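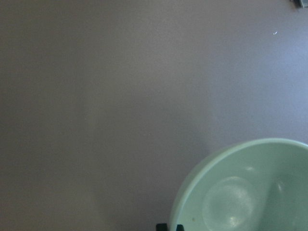

Custport Moves Prep Kitchen Setup to Robot Stations, Keeps All Kitchen Staff

Custport, the contract caterer that supplies lunches to offices, clinics and schools, has started using robot stations for part of the work in its Fulumo kitchen. The stations take over the repeated handling of bowls, trays and utensils between prep tasks. Cutting, seasoning, tasting and final checks stay with the kitchen staff.

The Fulumo kitchen employs 57 people across two shifts. No jobs have been cut as part of the change, and the company says hourly pay will stay the same or go up for everyone whose duties are affected.

The kitchen sends out 734 meals on a normal working day, up from 675 before the stations were switched on in the spring. Custport says part of that increase comes from a new clinic contract and part from shorter gaps between batches on the early shift.

"The early shift used to spend the first part of the morning putting things out and the last part putting things back," said Naveen Pathak, operations manager at Custport. "People were hired to cook and they were carrying bowls. We wanted to give them some of that time back, and we wanted to do it without asking anyone to work faster."

How the stations work

Each station is a table with a robot mounted at the back. A worker sets out what is needed for a task, selects the task on a touch screen and steps away. The robot picks up items one at a time and places them where the next task calls for them. When it has finished, or when it cannot get hold of something, a light on the wall changes color and a worker comes over.

Bowls took the longest to get right. A bowl has to be gripped by the wall, with one finger inside the rim and one outside, and the first settings were tuned for a heavier style than the one the kitchen uses most. The automation firm Simiyu, which supplied the stations and the software, spent much of the trial adjusting the grip and the approach height with the Fulumo crew.

The item list was drawn up by the people who do the prep. It covers bowls, spoons, small trays, folded cloths and whole fruit such as limes. Cut fruit was added later at the request of the drinks and garnish team. Trials with sliced lemon are still going on, and a worker checks every batch by hand.

The robots do not use kitchen knives. The plastic knives used to practice handling stay at the training tables, and all cutting of food for customers is done by staff.

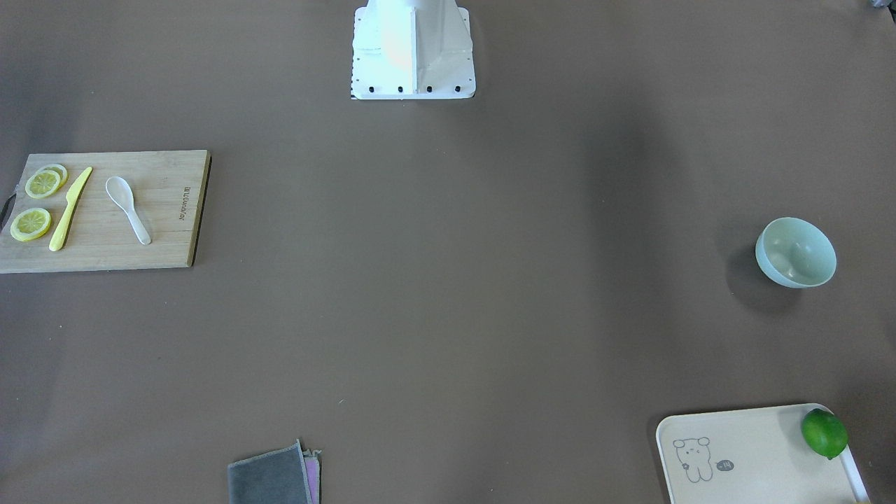
What changes for staff

The biggest change is to the first hour of the early shift. Setup was previously split among whoever arrived first. Now two station leads start at 5:30 a.m., check the tables, wipe down the grippers and run the first tasks. The rest of the early crew starts half an hour later than before and goes straight to prep. Total paid hours are unchanged – the half hour has moved to the end of the shift, when the kitchen was often short of hands for cleaning.

Custport has created 7 station lead positions at Fulumo. All of them were filled from inside the kitchen. Leads get a higher hourly rate and paid training, and they can stop a station at any time without asking a supervisor. They also decide which tasks go to the robots and which are quicker to do by hand. Rush orders, for example, are nearly always done by hand.

Training takes place during working hours. Every member of the kitchen staff, including part-time workers, gets a half-day session on how to load a table, how to clear a stopped task and how to reach the shutoff. Sessions are offered in English and Spanish.

Staff raised several concerns during the trial. Some said the stations took up room that was needed at midday, and two of the tables have since been moved to the wall by the dish room. Others asked whether the records kept by the stations would be used to judge their speed. Custport has agreed in writing that station records will be used for maintenance and food safety only, and that they will not be part of any staff review.

Workers also pointed out that the stations are slow. Moving a bowl takes the robot several times as long as it takes a person. Pathak said the company does not expect that to change soon.

"If you stand next to it and race it, you'll win," he said. "We aren't asking it to be quick. It can work through a table while the crew is on something else, and that is enough for us."

Cleaning and food safety

Grippers are cleaned at the start and end of every shift and whenever a station moves from one food to another. Table coverings are changed daily. Any item that is dropped goes to the dish room or the waste bin, and the lead on duty writes it down. The same rules already applied to work done by hand, and the kitchen's inspection schedule has not changed.

Custport has also kept its written procedures for running the kitchen without the stations. The crew goes back to manual setup one morning each month so that new hires learn it and the kitchen can keep working during a power cut or a repair.

Next steps

The company plans to bring the stations to its smaller kitchen in Buromlow, with a first table due in November. Staff there will choose the starting tasks, and leads from Fulumo will run the training. The Buromlow kitchen makes mostly cold meals, so the item list is expected to look different.

A review of the Fulumo kitchen will follow after the winter holidays. It will look at injuries, overtime, food waste and staff turnover, and the findings will be shared with employees at both sites before any more stations are ordered.

About Custport

Custport prepares and delivers daily meals for workplaces, clinics and schools. It operates kitchens in Fulumo and Buromlow.

Media contact

Naveen Pathak, Operations Manager, Custport, Fulumo kitchen office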